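Pristar Costume List

Hello, and thanks for stopping by! Pristar is a fan-kept list of every costume, hat and victory dance in the party game Drendine, from the first season up to the July update. I started it because I could never remember which crossover outfits I'd missed (the lighthouse keeper one still stings), and it grew a good deal from there.

What you get

The main file is costumes.csv, with 313 rows, one per costume. Each row has the name as shown in the in-game shop, the season it first appeared in, the price in crowns, and whether it came from a crossover. A second file, dances.csv, covers 100 victory dances in the same layout. Prices are the ones from launch day, so if something went on sale later you won't see that in the file.

A few things to know before you use it

Costumes sold in two halves are listed as one row, with the full price for both. The Traren crossover is the odd one out, as its top half was given away for free and its bottom half cost 200 crowns, so please read the notes column there. The highest price anywhere in the list is 980 crowns, for the Dzene dragon, and yes, I checked it twice!

Color variants are left out. Līga Pärn keeps a lovely separate list of those, and she was kind enough to use the same costume names as mine, so the two join up nicely.

Sending in fixes
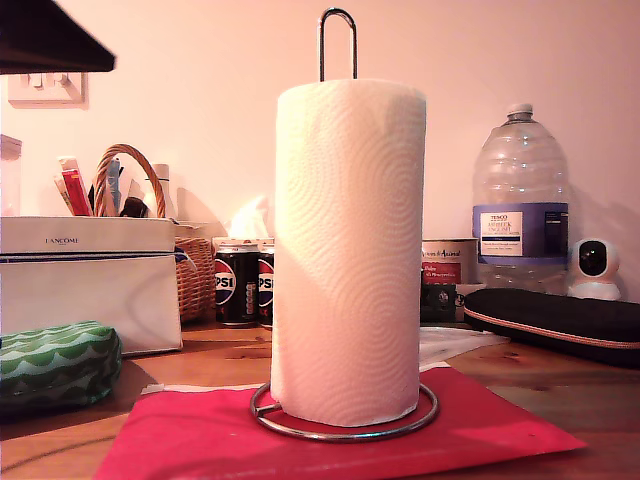 If you spot a wrong price or a missing hat, open an issue and tell me the costume name and where you saw the right number. A screenshot of the shop page is a big help. I usually sit down with the list on Friday evenings, so please be patient if you write on a Saturday.

Names stay in English for now. Povilas Ķēniņš has begun a Lithuanian column, and it will go in once all the hats are done.

License

Use the files however you like, with a link back to this page. The game and its costumes belong to their makers.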